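## 4.2 손목 카메라 시점에서의 그리퍼 비교

본 절에서는 동일한 팔에 두 종류의 평행 그리퍼를 번갈아 장착하고, 손목 카메라 영상만을 입력으로 사용할 때 파지 성능이 어떻게 달라지는지를 다룬다. 비교 대상은 Vosta의 2지 그리퍼와 Colard의 2지 그리퍼이다. 두 그리퍼는 최대 개구 폭이 비슷하지만 손가락 끝의 형상과 카메라 브래킷의 위치가 다르며, 이에 따라 영상에서 손가락이 차지하는 영역도 다르다. 팔의 제어기는 전 실험에서 Drulidside로 고정하였고, 속도 및 가속도 상한도 변경하지 않았다.

물체 집합은 4.1절에서 정의한 탁상 장식류를 그대로 사용하였다. 이 집합은 깊이 추정이 불안정한 물체를 의도적으로 포함한다. 광택이 있는 금속 표면은 주변을 반사하여 국소 특징점이 물체의 실제 형상과 일치하지 않고, 반투명 유리는 배경의 나뭇결이 비쳐 윤곽 분할이 자주 끊어진다. 가는 기둥을 가진 물체는 접근 방향의 오차에도 민감하다. 받침이 넓은 촛대의 경우 기둥을 향해 낮은 자세로 접근하면 손가락 하단이 받침에 먼저 닿을 수 있으므로, 접근 높이의 하한을 물체별로 따로 두었다.

각 시행은 그리퍼를 닫은 상태로 작업대 앞쪽에서 시작한다. 시작 자세에서 한 장의 영상을 취득하여 목표 물체를 지정하고, 이후 정책은 10 Hz로 손목 영상을 받아 말단 자세의 증분을 출력한다. 외부 카메라 영상은 기록용으로만 저장하였으며 정책에는 입력하지 않았다. 그림 7은 손목 카메라로 취득한 영상으로, 닫힌 두 손가락이 화면 하단을 넓게 가리고 금색 촛대와 검은색 촛대, 반투명 유리 화병이 그 너머에 놓여 있다.

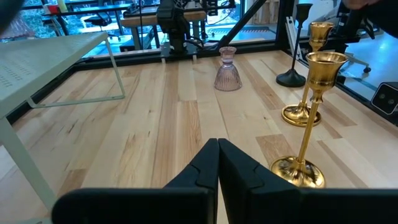
Nikolaidis는 초고에 대한 의견에서, 손가락이 영상 하단을 가리는 정도가 그리퍼마다 다르다면 성능 차이를 손가락 형상의 효과로 해석하기 어렵고, 가림 영역을 동일하게 맞춘 조건이 추가되어야 한다고 지적하였다. 아울러 파지 직전 구간에서는 목표 물체의 받침이 손가락 뒤로 사라지므로, 정책이 영상이 아닌 직전 동작의 관성에 의존하고 있을 가능성도 배제할 수 없다고 하였다.

이 지적에 따라 마스크 조건을 추가하였다. 두 그리퍼의 손가락 영역을 합집합으로 구하고, 그 영역을 학습과 평가 양쪽에서 단일 회색값으로 덮었다. 마스크 조건의 정책은 원 조건과 동일한 시연 자료로 처음부터 다시 학습하였으며, 초매개변수는 조정하지 않았다. 시연 자료는 7월에 수집한 219개의 궤적이다. 그리퍼별 자료의 수가 같지 않으므로 학습 시 표집 비율을 보정하였다.

**그림 7.** 손목 카메라 영상. 하단은 닫힌 상태의 2지 그리퍼이다.

평가는 그리퍼와 마스크 유무를 조합한 네 조건에서 수행하였다. 조건마다 65회의 시행을 배정하고, 물체 배치는 미리 생성한 16개의 배치표에서 무작위로 선택하였다. 배치표는 네 조건이 공유한다. 물체를 작업대에서 들어 올려 정해진 높이에서 정지 상태를 유지하면 성공으로 판정하였고, 목표가 아닌 물체를 넘어뜨린 경우는 파지 여부와 무관하게 실패로 처리하였다.

원 조건에서는 Vosta 그리퍼의 성공률이 Colard 그리퍼보다 높았다. 그러나 마스크 조건에서는 두 그리퍼의 차이가 줄어들어 신뢰구간이 겹쳤다. 따라서 원 조건에서 관찰된 차이의 상당 부분은 손가락의 기계적 특성보다 화면 하단의 가시성에서 비롯된 것으로 해석하는 편이 타당하다. 다만 마스크는 가시 영역을 합집합만큼 줄이므로 Vosta 쪽에 더 불리하게 작용하며, 손가락과 물체의 상대 위치를 알려 주는 단서도 함께 제거한다. 두 요인은 현재의 실험 설계로 분리되지 않는다.

실패 유형의 분포는 그리퍼에 따라 달랐다. Vosta 그리퍼의 실패는 유리 화병에 집중되었으며, 목 부분을 향해 하강하는 도중 좌우로 진동하다가 제한 시간을 초과하는 형태가 많았다. Colard 그리퍼는 촛대의 기둥을 한쪽 손가락으로 밀어내는 실패가 두드러졌다. 후자는 마스크 유무와 관계없이 유지되었으므로 시야의 문제로 보기 어렵다. Colard 손가락은 끝부분의 두께가 커서 같은 횡방향 오차에서도 기둥과 먼저 접촉한다.

금속 촛대가 서로 가까이 배치된 경우에는 두 그리퍼 모두에서 목표 전환이 발생하였다. 앞쪽 촛대가 뒤쪽 촛대의 기둥을 일부 가리는 배치에서 정책은 지정된 뒤쪽 물체를 향해 출발한 뒤 접근 중에 앞쪽 물체로 방향을 바꾸었다. 시작 영상에서 얻은 목표 표현을 매 시점에 다시 입력하는 변형도 시험하였으나, 전환 빈도는 유의하게 감소하지 않았다. 색이 다른 촛대를 목표로 한 경우에는 같은 현상이 드물었다.

제어기 측의 영향을 확인하기 위하여 Drulidside의 위치 제어 모드와 임피던스 제어 모드를 Colard 그리퍼에 한정하여 비교하였다. 임피던스 모드에서는 기둥을 밀어낸 뒤에도 물체가 넘어지지 않고 미끄러지는 사례가 늘었고, 그중 일부는 재접근을 통해 성공으로 이어졌다. 반면 들어 올린 후의 정지 유지 구간에서는 자세 오차가 커졌다. 강성을 접근 구간과 유지 구간에서 달리 설정하는 방식은 5.3절에서 다룬다.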